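6 July 2023

Home at last, shoes off, feet up on the other chair, and a pot of tea all to myself. I meant to write this on the train but the table was taken up by a family playing cards and I ended up being dealt in, so it has had to wait until now. I'll put down as much as I can before I get sleepy, because Biljana will ring tomorrow wanting every crumb of it and I know I'll have muddled it by then.

So, the Flukdale toy fair. I have not been for four years and had half forgotten how much walking there is. They have moved it out of the old corn hall and into the sports centre, which is lighter and has proper toilets (hurrah) but also has a floor that squeaks, and when you get that many people in trainers going up and down between the stalls it sounds like a henhouse. I had the corner by the fire door, next to the jigsaw people from Clulside, and across from a man selling kites who never once sat down. A good spot, I think. The corner means people come at you from two directions, and the door was propped open most of the morning so we had a bit of air.

The whole reason for going was Grewal, of course, and I was sick with nerves about it. They had written in November to say they might take the Wandar animals for their shops, and then there was the long silence, and then in spring a very short letter saying they would have someone at Flukdale and could I bring the full set. The full set! I had to finish the heron at the kitchen table with the varnish tin balanced on the bread bin. I don't mind saying that I was up until one the night before we left, sticking felt on the bottoms of hedgehogs.

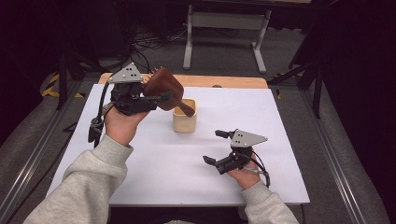 The someone turned out to be a Mr Huerta, Rigoberto, who I had pictured as terribly grand and who was a tall, tired, kind sort of man with a cold. He shook hands, apologised for the cold, and then got straight down on his knees on that squeaky floor so as to see the animals at the height a child would. I warmed to him at once. Khải says all buyers have some trick like that to soften you up, but Khải thinks the milkman has a trick.

He went through every piece. He pulled the badger along by its string, then pulled it along backwards, then turned it over and pushed at the axle with his thumb for so long I thought it would come off in his hand. It held. He liked the badger and he liked the otter very much. He was not so sure about the goose, and I can't be cross with him because I have never been sure about the goose either. Her neck nods when the wheels turn and it's the thing everyone laughs at, but the join is fiddly and I have had two back with it gone stiff. He asked whether it could be made with a peg in place of the wire and I said I'd try, in a very confident voice, having no idea in the world how it would be done. I've been drawing pegs on the back of the fair programme ever since.

Then came the money part, which I hate. He wants 315 to begin with, mixed, across the six animals, and if they go well up to Christmas he would talk about 1,000 for next year. A thousand! I wrote it down on my hand so I could look at it afterwards. I have never made more than 63 of anything in a single run, and that was the ducks, and by the end of the ducks I was dreaming about beaks. I said all this to him, perhaps more of it than I should have, and he blew his nose and said he would prefer I told him now than in the autumn.

He also wants the price down. Not a great deal, but enough that I shall have to sit with a pencil and work out the boxes and the postage again. I said I couldn't answer on the spot and he said that was perfectly all right, take a fortnight. Mum would have said yes on the spot and regretted it all the way home, bless her, and I felt her at my elbow the whole time wanting me to be nice.

Anyway, after he had gone off to look at the kites I had to go and stand in the car park for a few minutes. Mwajuma minded the stall for me. She had come over from her own table with two rolls and a flask, and when I got back she had sold three otters and a fox and told a grandmother from Clulside that I was a genius, which will take some living up to. She has had a rotten year with her own shop, the damp and then the roadworks, and still she's the one bringing the sandwiches. I must remember to send her the cloth for the curtains, I promised it at Easter and it's been sitting on the landing ever since.

The afternoon was slower. There was a talk in the upstairs room about the new safety marks, which I ought to have gone to, and I did mean to, but Živko Hoxha went instead and took notes for us all in his tiny handwriting. He read them to me while he was packing up. As far as I understood it, there is more paperwork for anything meant for under threes, and for anything with a cord, and the badger is both. He thinks I could shorten the string and be done with it. I think a child who can stand up needs a string long enough to reach the badger! We went round and round on it very happily until the lights were switched off at our end.

I did have one good wander before that, while it was quiet. So much plastic this year, and a great many things that turn into other things, buses into robots and dinosaurs into eggs and so on. I'm not snobbish about it, my nephews adore them and I spent a good ten minutes with a fire engine that I couldn't get to turn back into a fire engine. The girl on the stand did it in two clicks. There was also a lovely table of marble runs, all the pieces in beech, and an old lady with knitted farmyards who remembered me from the corn hall and asked after Mum. I told her. She held on to my sleeve for a bit and then gave me a knitted pig, and wouldn't take anything for it. It's on the windowsill now, next to the radio.
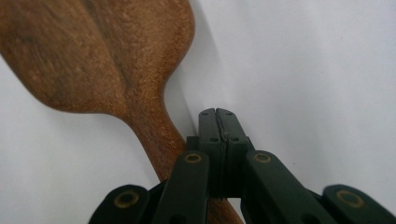

What I keep turning over is whether I want it. I know I'm supposed to want it. Khải was so pleased on the telephone that he dropped something, I heard it go, and he has already decided which wall of the shed can come down. But 315 animals by the end of the autumn is my evenings and my weekends and very likely some of his, and I do like my evenings. I like making the goose slowly, with the play on. If I'm cutting wheels from morning until night I wonder whether I shall start to dislike the sight of them, the way poor Dad did with the caravans.

Biljana Omerović did offer, ages ago, to come in with me if it ever grew. She's quick and neat and much better at the painting than I am, her eyes always come out level. She'd want to change the colours, mind you. She has strong feelings about the fox. Perhaps I should ask her properly and not just hint. We could do it in lots of 50, she on the paint and me on the saw, and see how we were both feeling after the first two. I might even enjoy the company. It's been very quiet in that shed.

Other bits before I forget. The trolley needs a new wheel, it pulled left all the way from the station. I left my good scissors on the jigsaw people's table and must write to them. Takings were better than last time even after the stall fee, though I haven't done it properly and there's a foreign coin in the tin that I don't remember taking. The cat has been fed twice today, once by Khải and once by next door, and is lying on the stairs like a bolster.

Rain is starting up. I can hear it on the shed roof and the washing is still out, the blue sheets and all Khải's work shirts, and I can't decide if I've the legs to go and fetch it in. I think I'll finish the tea first. Fortnight starts tomorrow, then. Ring Biljana, ring the timber yard and ask what they'd want for beech in that sort of quantity, find the postage book. And have a proper go at the peg.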